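Section 4: Recording a Daily Serial on the Tufa Box

Use this section to set up a series recording for a show that airs several nights a week. You need a Tufa box with the Steton guide installed. The guide lists shows by series title and episode number.

Before you start

Check the free space under Menu > Storage. The standard disk is 500 GB and holds 225 hours at normal quality. A long-running serial fills it faster than most people expect.

Setting up a series recording

1. Press Guide and go to the channel that carries the show.

2. Highlight any upcoming episode and press OK.

3. Choose Record Series. A red S appears next to the title.

4. Under Episodes, choose New Only. If you leave this on All, the box also records the morning repeat and the weekend catch-up.

5. Set End Late to 2 minutes. Serials often run over, and the preview of the next episode comes after the closing titles.

6. Under Keep, choose Until Watched or Until Space Needed.

7. Press Save.

Note: Some channels restart their numbering after a break. If the guide jumps from episode 2,672 to episode 1, the box treats it as a new series. Repeat steps 1 to 7.

Note: Special episodes, such as a wedding hour or a crossover with another show, may be listed under their own title. Search for them by name and record them one at a time.

Caution: Do not unplug the box while the red light is on. The episode in progress will be lost.

Avoiding spoilers

Episode summaries are switched on at the factory. To hide them, go to Menu > Guide > Summaries and choose Hide Unwatched. Titles and air times still show.

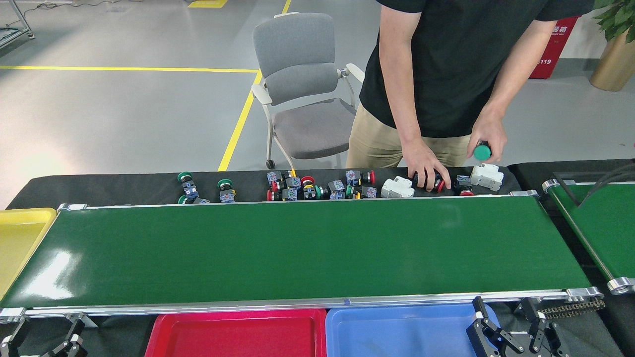

Push buttons with colored caps beside a green conveyor belt.

If an episode is missing

1. Open Recordings > History and find the date.

2. If the entry says Conflict, two other shows were recording at that time. Move the serial to the top of the Priority list.

3. If the entry says No Guide Data, press Guide, then Refresh. Liltham viewers get new listings every Monday.

4. If there is no entry, delete the series recording and set it up again.

For shows already removed from the guide, see Section 5, Cundell Catch-Up.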